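Quartey Building, Seed Storage and Germination Laboratory
Notebook entry, May 23, 2022

Subject: Germination trial, Tadier lettuce, second run

The second run was set up this morning following the procedure agreed at the April review, with two changes noted below. The lot was received from the Grurkmont store in a sealed foil bag. The bag weight agreed with the delivery note. The remaining seed was returned to cold storage before noon and the log at the door was signed.

Sample size is 1,000 seeds, laid out as 10 dishes of 100. The first run used 2,000 seeds, and counting occupied most of two working days without any clear gain in the result. The smaller sample is to be kept for the rest of the series unless the dishes differ from one another by more than the tolerance table allows.

Changes from the first run:

Filter paper. The old stock is finished. The new paper is thicker and takes up more water, so the volume per dish was raised slightly after a test on two blank dishes. The figure is written on the inside cover of this book. Please do not use the figure on the cabinet door, which applies to the old paper.

Position in the chamber. In the first run the dishes on the top shelf dried out ahead of the others. All dishes are now on the middle and lower shelves, and they are to be rotated at each inspection. The chamber thermometer was compared with the reference thermometer and the two agreed.

Dishes are labeled on the base, not the lid. Lids were exchanged by mistake in the first run and one dish had to be dropped from the results.

First count is due on day four and final count on day seven. Seedlings are to be classed as normal, abnormal or dead, with hard and fresh seed entered separately. Where the root is present but the shoot has not cleared the seed coat, leave the seedling in place until the final count. Moldy seed should be removed at once and recorded against the dish number.

Comparison lot. The Levuvura lot has not arrived. The supplier has been asked for a dispatch date. If it is received before the final count it will be run separately and not added to this set, as the start dates would no longer match.

Outstanding:
Order labels and fine forceps.
Recalibrate the small balance before the July series.
Copy the first run totals into the shared table. Dish 6 is still missing.
Ask stores whether the foil bags can be resealed or must be replaced after each opening.
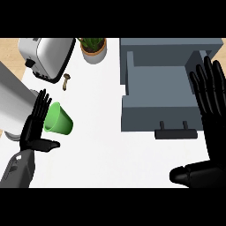

Potted plant and toaster on a white tabletop, seen from above (computer rendering).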